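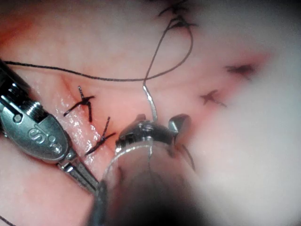 Marisol Ticona wrote in to ask whether you have to read a comic twice before you can review it, and whether once on the bus counts. Yes to the first. The bus counts as one.

So, how to review a graphic novel, for people who have said they would and now have to.

Read it straight through the first time and leave the pen in another room. You want to know where you got bored, and you can't get bored properly while taking notes. If the book runs 300 pages and you skipped a fight, remember which fight.

On the second read, pick 3 pages. One you liked, one that lost you, and one with hardly any words on it. Most of your review is going to come out of these, so put sticky notes on them. Library copies too -- just take them out again.

Now look at how your eye moves. On the page that lost you, find the panel where you read the balloons in the wrong order. Sometimes that's the letterer's fault. Sometimes it was late and you were eating soup. Read it again at lunch before you blame anyone in print.

Write the plot in two sentences. I mean two. My first review, of a space opera called Furnik, spent eleven paragraphs on the plot and got as far as chapter four. Hernán Taipe, my editor at the time, sent it back with the word "and?" at the bottom.

Then talk about the art, which reviewers like to save for a last line saying it is "gorgeous." Try saying what the lines do. In Tamayo the inks get thicker whenever the grandmother is lying, and I'd have been happy to read 200 words on that alone.

Name everybody on the credits page: writer, artist, colorist, letterer. Spell them right. Colorists have long memories.

Keep the ending to yourself, unless the book is volume 2 of Carkcombe, in which case there isn't one.

Last, give it a score if your site makes you. I gave Cunix a seven and have since changed my mind in both directions.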